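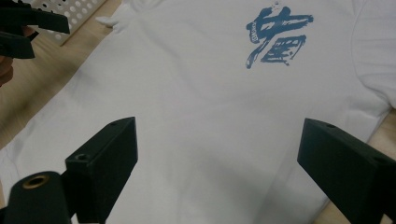
Folding the white one

17 April 2018

I've got into folding. I know, I know, but bear with me, because I have had a lovely week with my laundry and I want to tell someone! For most of my adult life a T-shirt went from the line to the drawer in a sort of ball, and I'd pull it out on the day and hope the creases fell out by lunchtime. Then Fereshteh Pakzad stayed with us for a weekend, folded everything on the airer while we chatted, and left me a drawer so neat that I kept going back upstairs to open it.

So I've been practising, and the shirt I practise on is my plain white cotton one with the blue brush-style print. I'm very fond of that print. It's all thick strokes and ragged edges and little splatters, and it has that slightly faded look I like in a shirt. It also makes a good marker, which I'll come to.

The big discovery was the table. I used to fold on the bed, and a bed is hopeless - everything sinks and the sleeves wander off. On a hard wooden top you can lay the shirt out with the collar away from you and the hem nearest, then smooth from the middle outwards with flat hands. Put the sleeves out to the sides and don't rush this bit. I spend more time smoothing than folding now.
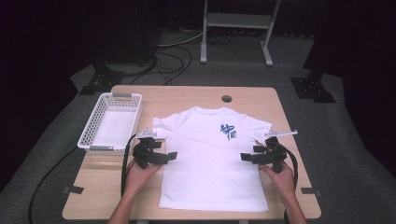 Jocelyn Tolentino reckons I've got it the wrong way up, and that a printed shirt should start face down so the design ends up on top when you've finished. She left a long comment on my June post about pillowcases saying so, and she's quite right if you stack your shirts on a shelf. I tried it both ways. Face down is tidier, but I do love starting face up, as I can see whether the print is sitting straight, and if it isn't then I've twisted the body somewhere. I flip the whole thing over once it's smooth. A bit of a faff, but I enjoy it.

After that it goes like so. One side in towards the middle, sleeve doubled back on itself. Same with the other side, and try to get the two edges parallel. Then hem up to just short of the collar, and in half again (or in thirds, if your drawers are as shallow as mine). Run your hand down the last fold and leave it alone!

The hem is worth a second look before you start. It's a doubled band, so it's thicker than the rest, and if it has curled over you'll fold the curl in and find it again next time you wear it. Same goes for the sleeve cuffs.
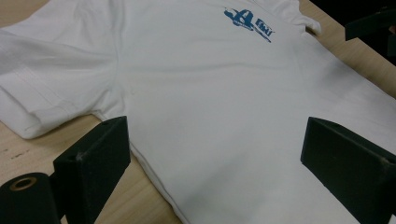
Stitched hem, stitched cuff, and a few wrinkles to chase.

Next up is long sleeves, which I'm still making a mess of. Fereshteh has promised to show me hers when she's back, and if any of you have a method that works on a big baggy jumper, do leave it in the comments - I've got a whole shelf waiting.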